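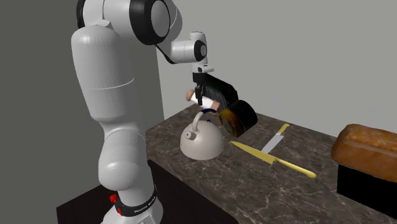 pan day. stock Franka gripper in sim, holding on by the handle

ok thread on the gripper comparison since people keep asking. long, sorry. May 2022 numbers, will go stale

setup: same arm, same kitchen, same controller. only thing I swap is the hand. stock parallel fingers vs the Sindo two-finger (wider pads) vs the Linik three-finger. all in sim for now

874 pan grasps total across the three. randomized start pose, randomized handle angle. pan only, didn't touch the knives or the bread yet

why a pan: weight is all out at one end. you grab the handle, the body wants to swing down, fingers have to fight the twist. mugs hide this completely. everybody's mug numbers look great

stock fingers: close fine, lift fine, then the pan rolls in the grip. look at the tilt in the pic, inside of the pan facing down and left. I score on final tilt so a grasp like that one gets marked as a fail even with the pan in the air

(yes my success rule is strict. I-hsuan Fu's version only checks height off the counter and gets way nicer plots. we argue about this weekly)

Sindo: wider pads help a lot with roll. but they're so wide they bump stuff on approach. kettle lid mostly. had to raise the approach height and then it misses low handles. ugh

Linik three-finger: best hold by far once it's on. slowest to close. and the contact model hates it, I get jitter at the fingertips unless I drop the timestep, and then a batch takes all nigth

controller side. ran everything first with plain position control, then again with impedance. 4 stiffness settings, kept the second softest

impedance made the stock fingers look better than I expected. not Sindo level but closer. if you only have the stock hand try this before you buy anything

too soft and the wrist sags as soon as the pan leaves the counter. too stiff and you shove the handle away on contact. the good zone is narrow, and it moves when you change pan mass. of course

q from Yung-ching Liu: "did you change friction between hands?" no. one value for all pads. probably unfair to Sindo, their real pads are rubbery. rerunning with per-pad friction this week

cameras: tried 5 placements. wrist cam alone is bad here, once you're over the handle you lose the pan body and the policy has no clue it's rolling. one fixed cam looking across the counter fixed most of that. adding a third view did basically nothing

someone asked about the Tseng depth noise model. using it on the fixed cam only. the dark pan drops out a lot with it turned on, which matches what I remember from the real sensor

also tried moving the grasp point. closer to the pan body = less twist, more collisions with whatever is sitting next to it. ended up at the middle of the handle for all three hands so the comparision is at least even

random bug that ate 9 hours: finger joint limits in my config were in mm, loader wanted meters. gripper "closed" instantly every time. check your units pls

ranking for pans, today, by my strict rule: Linik, Sindo, stock + impedance, stock + position. gap between first and second is small. gap to last is not

next up is the Beron hand if I can get the mesh to load without the thumb flipping inside out. then knives, thin handles lying flat on the counter, expecting all of them to be terrible at it

configs going up once I delete the embarrassing comments. reply if you want the raw logs, they're big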